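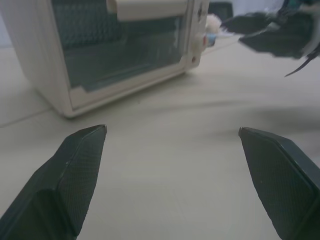 A cream-white toy toaster oven, one of the play kitchen pieces at the Bunitell toy library.

Toy library in Drumia opens a play kitchen shelf

The Bunitell toy library in Drumia has opened a new shelf for play kitchens, and from 10th June families can borrow from it in the same way as they borrow puzzles and building blocks. The shelf has 72 pieces at the start. Among them are toy toaster ovens, small pots, cups, plates, a set of wooden vegetables and two toy coffee makers.

The library has lent toys since it moved into the old post office on Semwal Street. Until now it had very little for pretend cooking. There was one box with plastic fruit, and this box was almost always out. In December the library asked its members what they miss the most, and 106 families sent back the paper form. The kitchen toys came first in the answers, before the train tracks and before the outdoor games.

"We expected the trains to win," the library writes in its letter to members. "But many parents told us the same thing. A play kitchen is a big thing to buy, it takes a corner of the room, and after one year the child wants something different."

For this reason the library did not buy complete kitchens with a sink and cupboards. It chose small pieces which can stand on a normal table or on the floor, and which one adult can carry home in a bag. The toaster ovens fit well in this plan. They have rounded corners and a tinted window in the door, so that a child has something to look through while the pretend bread is baking. During the first open afternoon they were the pieces that children went back to again and again, and there was a small line in front of the table. Most of the meals were toast, but one boy served soup from the oven for quite a long time.

Part of the new shelf was paid from the membership fees, and another part came from the summer market in the Atance quarter, where the library had a stand with used books and lemonade. Many smaller pieces were given by families whose children are now too old for them. The library washed and checked everything before it went on the shelf. Toys with loose parts or with broken edges were not accepted, and some donations went back to the owners with a thank you.

How the borrowing works

A member family can take up to 4 pieces from the kitchen shelf at one time, and keep them for 15 days. A small set, for example a pot with its lid and spoon, counts as one piece. The loan can be made longer one time if no other family has put its name on the list. For the toaster ovens there will be no longer loans this summer, as the list for them is already open and has names on it.

The toys should come back clean. A soft cloth with warm water and a little dish soap is enough for nearly all of them. The library asks parents not to put any piece in the dishwasher, also when it looks strong, and not to use stickers or permanent markers. Real food should stay out of the ovens and pots — crumbs go into the corners and it takes much time to get them out again. Play dough is also not allowed, for the same reason.

If something breaks, the family should bring all the parts back and say it at the desk. There is no fee for normal damage. Last year the library repaired many toys in its back room with glue, new screws and patience, and it wants to continue in this way. Only a piece that is lost must be replaced, or paid at the price that is written on the card.

The cards are new too. Each kitchen toy has a card with a drawing of all its parts, so that also small children can help to check if everything is in the bag. The drawings were made by the older group of the Atance after-school club, and they are worth a look. The teapot has a face, which the real one does not have.

Tables to try the toys

Two low tables by the window are now reserved for the kitchen toys, so children can try a piece before the family decides. The tables are free to use for everybody, also for visitors without a membership. An adult must stay with the child. On rainy afternoons it can be full, and then the library asks families to share the tables and to change after a while.

The library is still looking for some things: small pans, oven gloves in child size, a toy scale and play food of wood or cloth. Donations can be left at the desk during opening hours, but please not in front of the door, where the last bag got wet in the rain.

Next on the wish list is a shelf with toy tools and a small workbench. The library will decide about it in December, when the new fees are counted. Until then, members can write their ideas in the notebook that lies beside the return box.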